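## Changes to how we handle post and parcels at Wendby

From the start of November the front desk at Wendby will stop signing for personal parcels. Work deliveries carry on as before. The change has been coming since the summer, when the shelf behind reception filled up twice in one week and a box of printed programmes for the Orellana open day went missing under somebody's new curtains.

Ekua Gyamfi went through the delivery book for the last quarter. We took in 800 items, and 400 of those were personal. Most were collected the same day, but 12 were still on the shelf at the end of September, two of them with labels that could no longer be read. If you think one of those might be yours, see Ekua before the end of the month. Anything left after that goes back to the sender where we can find an address.

If you have been having things sent to work, the nearest alternative is the row of lockers outside the Sidlow garage, which most of the large carriers will deliver to. The newsagent on the corner also takes parcels until eight in the evening and charges nothing for the first three days. Please change your saved address on any shopping accounts now. The carriers will be told to take personal items away again, and a redelivery can take a week.

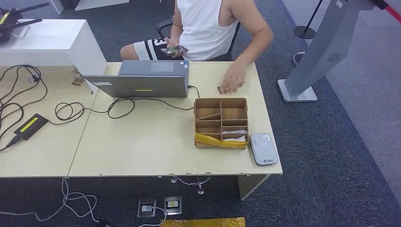
Medicines and medical supplies are an exception. If you need to have either delivered here, speak to Vicente Painemal and he will put your name on a list at the desk. You don't have to say what the item is. The same goes for anyone who works nights and can't reach the lockers while the garage is open.

Outgoing post is changing too, though only a little. The van now comes at quarter past three instead of half past four, so letters need to be in the grey tray by three. Anything later goes the next working day. Tracked items should have the cost code written on the back in pencil, along with your initials. We had nearly 400 pounds of postage last year that couldn't be matched to a team, and it all came out of the general budget.

Internal post between Wendby and Orellana still goes in the reusable envelopes. Please cross out the last name before adding yours. Graciela Cáceres at Orellana has a drawer full of envelopes with no clear addressee and would like some of them claimed — she mentions a set of keys, a signed lease and a birthday card.

Large or heavy deliveries should be booked at least two days ahead with Reda Soliman, who will arrange for the side gate to be open. This applies to furniture, pallets of paper and anything that needs two people to lift. Drivers who turn up without a booking have been blocking the lane, and the neighbours at number nine have complained more than once.

Questions about any of this can go to Ekua or Vicente. Aba Alhassan is covering the desk on Friday mornings until further notice and has a copy of the new arrangements.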